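Bon, petit fil sur un sujet qui me passionne depuis février : les règles qu'on s'est écrites pour faire tourner nos bras robotisés sur du textile. C'est long, prenez un café !

1/ On a commencé chez Rastavier avec zéro règle écrite. Chacun avait ses habitudes, chacun était sûr d'avoir les bonnes. Résultat : deux personnes, deux façons de remettre la table à zéro, et des essais impossibles à comparer.

2/ Maintenant on a une fiche. Une page, pas plus, scotchée au poste. C'est Wian Ndlovu qui a tenu à la limite d'une page et je lui dis merci tous les matins.

3/ Première règle : vitesse plafonnée à 200 mm/s dès que quelqu'un est à portée de bras. Même pour « juste un petit réglage ». Surtout pour ça, d'ailleurs.

4/ Deuxième règle : le tissu part froissé. On le lâche sur la table, on n'y touche plus. Un linge bien lissé par un humain, c'est une tâche beaucoup plus facile, et les chiffres deviennent jolis pour de mauvaises raisons (je l'ai fait aussi, je plaide coupable).

5/ Le bac reste sur la table, à côté du linge, et les câbles gardent du mou. Un câble tendu en bout de course, on arrête et on reprend le passage. 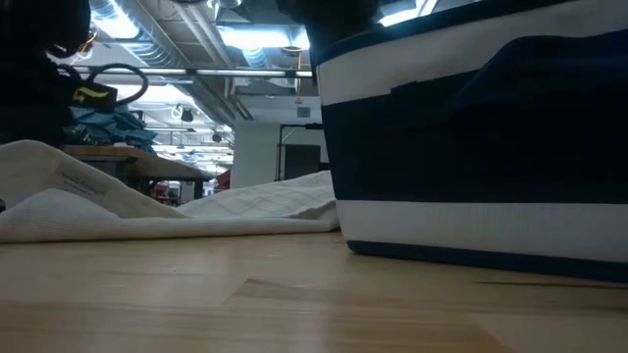

6/ On me pose souvent la question : faut-il refaire l'analyse de risques quand on change seulement de pince ?
Dès que la pince change, on la refait, au moins pour les points de pincement, la force de serrage et la chute de l'objet. Une pince différente, c'est une application différente, même si le bras n'a pas bougé d'un millimètre.

7/ Le journal d'essais, maintenant. Par série de 50, avec TOUS les échecs dedans. Même les bêtes, même ceux où on sait très bien ce qui a cloché. On a nearly 1000 lignes (pardon, presque 1000, je passe ma vie dans la doc en anglais) et c'est devenu le fichier le plus utile de l'équipe.

8/ L'arrêt d'urgence se teste au début de chaque session, bras en mouvement, à vitesse réduite. On note l'heure et les initiales. Ça prend moins de temps que de lancer le PC.

9/ Prochain chantier : partager la fiche avec l'équipe de Kestasley, qui a ses propres règles et un avis très différent du nôtre sur la vitesse. J'ai hâte de comparer !

10/ Si vous avez une fiche du même genre chez vous, envoyez, je lis tout. Surtout si vous manipulez du souple : serviettes, sacs, vêtements, je prends.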